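The stages of play, and who is selling them

My sister-in-law pays every month for a box of toys from a firm called Grerkska. Each box is matched to the age of the child, down to the month, and comes with a leaflet saying what the child is getting ready to learn. The last one I saw held a wooden peg board, a silk square and a ball with a bell in it. The leaflet said the silk square would "invite early reasoning about absence". You hide something under it, in other words. A tea towel would do.

I should say that I have nothing against the peg board. It's well made and my nephew likes banging it on the radiator. What I object to is the leaflet, and the whole way of talking that the leaflet comes from, in which every object a small child touches has to be doing a job.

I spent most of the summer reading the claims on toy packaging, partly for this piece and partly out of bad temper. Stacking cups develop spatial awareness. A toy till develops numeracy, and also social confidence, and also something called role flexibility. One plastic hedgehog you push pegs into promised seven separate skills, with an icon for each. I wrote to the makers to ask how they had settled on seven. Someone called Marcus wrote back, very politely, to say the icons were based on "established developmental thinking" and to offer me a discount on a second hedgehog.

I have no doubt that children learn by handling things. Anyone who has watched a baby with a spoon can see it. My doubt is whether they learn it any better from the hedgehog than from the spoon, and on that question the packaging goes very quiet. The word they like is "supports". A toy supports hand-eye coordination in the way that a chair supports conversation. You can't call it false. You also can't imagine what would count as the toy having failed to do it.

Yae Oda taught a nursery class in Drallton for 13 years and now trains other people to do it. I asked her whether she could tell which of her new starters had come from houses full of the right toys. She said she could tell which ones had been talked to. She could tell which had older brothers, mostly by the vocabulary. The toys she had no idea about, and she had never felt the lack of knowing. She keeps a box of old saucepan lids and says it's the first thing to be fought over each morning and the last thing put away.

Now, one teacher with a box of lids is hardly proof, and I'd be a hypocrite to treat it as more than it is. There are people who study this properly and I dare say some of them would tell me that blocks are good for this and puzzles good for that. Fine. I'd be glad to hear it. But there's a long way between "children who play with blocks seem to do a bit better at certain tasks" and a box arriving on the doorstep in the fourteenth month because the fourteenth month is when it's needed. The first is a cautious thing said by somebody careful. The second is a direct debit.

And the timetable does harm, I think, in a small nagging way. My friend Kuldeep's daughter showed no interest at all in the posting box on the date she was supposed to. He told me he'd sat up reading about it. He is a sensible man who fixes boilers, and he was awake at one in the morning because a child didn't want to put a cube in a hole. She came round to it eventually, then got bored of it within the week, and now keeps raisins in it. The leaflet doesn't mention raisins.

Then there's the matter of what the toys look like. The respectable ones are all the colour of porridge. Somewhere along the way it was decided that bright plastic is bad for the mind and pale wood is good for it, and I have looked for the reason and found only photographs of nice living rooms. I suspect the oatmeal shades are there for the adults, who have to look at the stuff. I have every sympathy with that. Say so on the box and I'd buy it. "Will not ruin your lounge." But no, it has to be about calm and focus, and a parent who buys the flashing fire engine is left feeling she has done something slightly wrong.

My mother bought us the flashing fire engine, or what passed for one then. She also bought a farm set with no farmer, from a jumble sale, and we used a clothes peg. I won't claim this made us resourceful. People my age are far too keen on telling stories in which having less made them cleverer, and I don't believe those either. We'd have preferred the farmer. We asked for him every Christmas.

That is the other side of this that I can't get along with, the plain-box crowd who say children need no toys at all, give them a stick. I met a father at a swimming lesson who told me his boys had only ever had natural objects. He said it with the same shine in his eye as the woman in the Grerkska advert. It's the same belief, that with the right things in the right order you can bring up a particular sort of child, and he'd simply found a cheaper supplier. One of the boys was trying to pull the armbands off a stranger at the time.

So what would I like instead? Less writing on the box, to begin with. If a firm wants to say a toy teaches something, let it say who found that out and how, or let it say "toy" and leave it there. I would like health visitors to stop handing out sheets with brand names along the bottom, as ours did in April. And I'd like somebody to admit that the things children love most tend to have no case made for them at all. Soft toys are hardly ever sold on their benefits. There's no icon for a rabbit. It gets carried about by one leg for years, sicked on, left on buses and wept over, and as far as I can see it was bought because somebody's aunt thought it had a kind face.

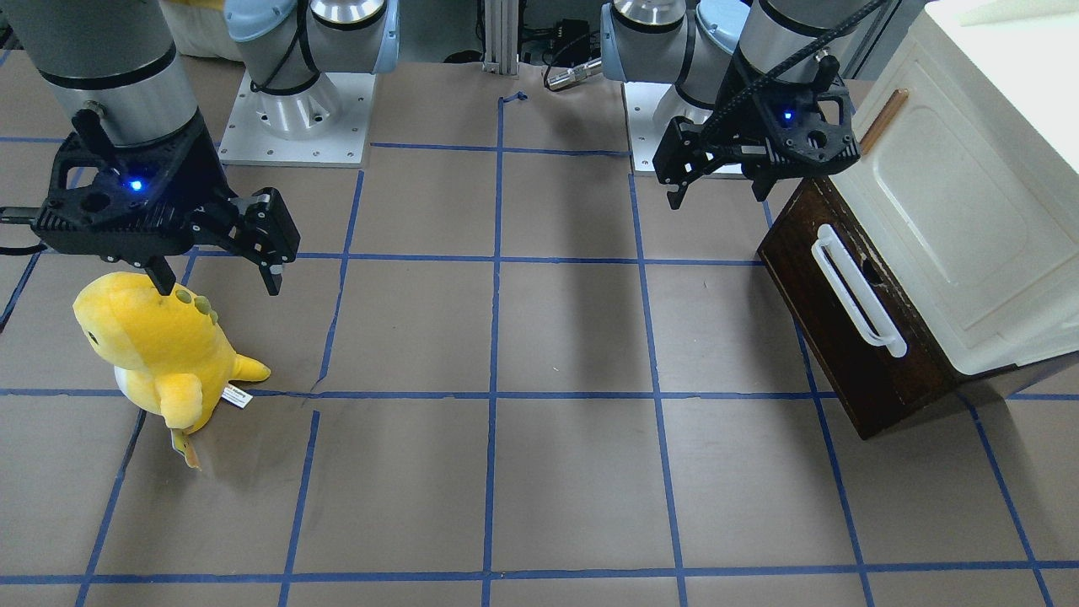

The silk square, by the way, is under the sofa. My sister-in-law has been meaning to cancel since the spring. The next box has something in it about gravity, and she says she might just hang on for that one.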